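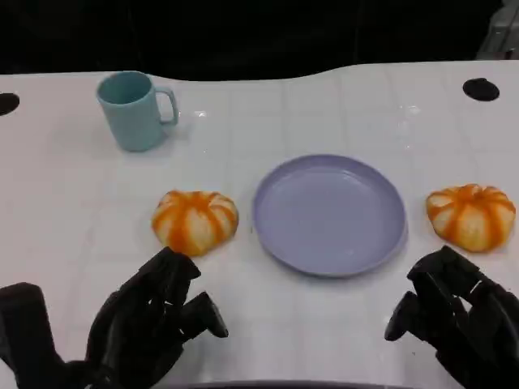
Travel & Outdoors

Purmont opens its hut trail, and I've already got blisters

I've been waiting on this one since last winter, so forgive me if I gush a little. The long-promised hut trail above Purmont opened to hikers on Wednesday, and I was at the trailhead by 7 a.m. with a pack that was much too heavy (two sweaters, in July, what was I thinking?).

The route links four mountain huts and takes most people three days. You climb 1186 meters in all, and a good chunk of that comes before lunch on the first day -- a long set of switchbacks through the pines that had me stopping to "admire the view" every few minutes. After that it eases off, and the walk along the ridge to the Alemneh hut is the prettiest I've done in years.

Rosalía Marín, who laid out the route with the local hiking club, told me the hardest part was the creek crossing below the second hut. The old bridge washed out two springs ago and the new one only got its handrails last week. It bounces a bit! I liked it.

Bunks have to be booked ahead, and the weekends in August are filling up fast. Issa Salameh at the Wekinham hut says he'll still make soup for day hikers who show up without a reservation, but you can't sleep there, and he means it. Dogs are fine on the trail but have to stay out of the bunk rooms.

The shuttle back from the far end leaves at 4 p.m. and there's only one a day. I made it with a few minutes to spare, boots untied. The huts stay open through September, and if the snow holds off they may add a couple of weeks in October.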